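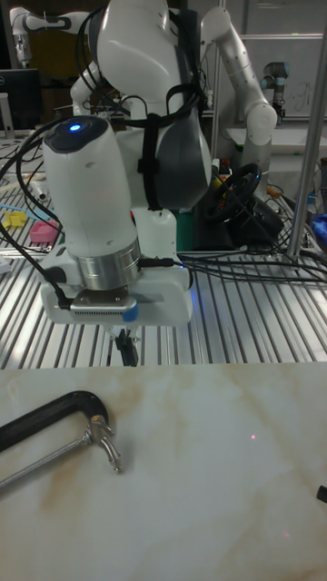 # Cable and tool rules for shared arm benches

Applies to the benches at Ploltenham and Tonley. The Erach cell has its own fence and its own sheet, so don't use this one there.

Most stoppages on a bench arm come from two places: a cable that catches, and something left within reach of the gripper. Work through the steps in order before you enable motion. With practice it takes 4 minutes.

## Before you start

You need hook-and-loop straps, a tape measure, a marker and the bench log. Read the last entry in the log. If the arm was left in a fault state, clear it with the person who wrote the entry before going on.

Stop the arm and put it in hold. Hold keeps the brakes on but leaves the controller powered. If you have to reach under the gripper or loosen anything on the wrist, hold is not enough. Power the arm down and put your tag on the switch.

## 1. Clear the work surface

Take hand tools off the surface first. A hacksaw lying at the front of the bench is an ordinary thing to find after someone has trimmed a rail, and it goes back on the tool board before the arm moves. The same goes for blades, hex keys and loose screws.

Small parts may stay on the slotted table only if they are part of the task. Put the rest in a bin. Test props such as steering wheels can stay mounted behind the arm if they are written into the cell layout. If they aren't, take them down.

## 2. Route the cables

Cables should follow the arm and never cross the path of the fingers.

1. Strap the bundle to the link, just behind each joint. Pull the strap snug, then check that you can still turn a cable under it with two fingers.
2. Leave a loop at every joint. Move the joint by hand-guiding to both ends of its travel. The loop should never go tight, and it should never drop below the gripper housing.
3. Where the bundle comes down to the table, tie it to the extrusion every 35 cm. Don't run it through the area where the arm picks or places.
4. Keep at least 50 mm between any cable and a moving link.

Tape is fine for marking an edge. It is not a cable fixing. If you find a cable held only by tape, replace the tape with a strap and note it in the log.

## 3. Check the gripper

With the power off, try to rock the housing against the ring it mounts to. Any play means the screws need to be torqued again. Look at both fingers for chips and bent tips. Keep vent slots uncovered. Labels and tape go beside them.

Power up and open and close the gripper once with nothing in it. Listen for scraping.

Status lights tell you what the controller thinks. They do not tell you that the area is clear, and our arms don't all use the same colors. Check the card for that model.

## 4. Check the neighbors

Several arms share the room, and some of them can reach over each other's tables. Find out which ones are enabled today. Two arms with overlapping reach may run together only when the zone limits are loaded on both. Otherwise the second one stays in hold.

If an alignment laser is in use, confirm its class on the label and keep mirrors and polished parts out of the beam.

## 5. First run

Stand where you can reach the stop button without leaning over the table. Run the full path at low speed, at a cap of 100 mm per second, and watch the cables instead of the fingers. Do it twice. If a loop touches anything, stop and go back to step 2.

Raise the speed after two clean passes. Keep the first full-speed run empty as well.

## Log entry

Write down the arm, the program name, any strap or screw you changed, and who else was running. For Duda fixtures, add the fixture number, as the newer plates sit higher and the old paths will hit them.

When you finish, park the arm with the fingers over the slotted table, clear of the front work surface, and put it in hold. Hang the pendant up with its cable coiled.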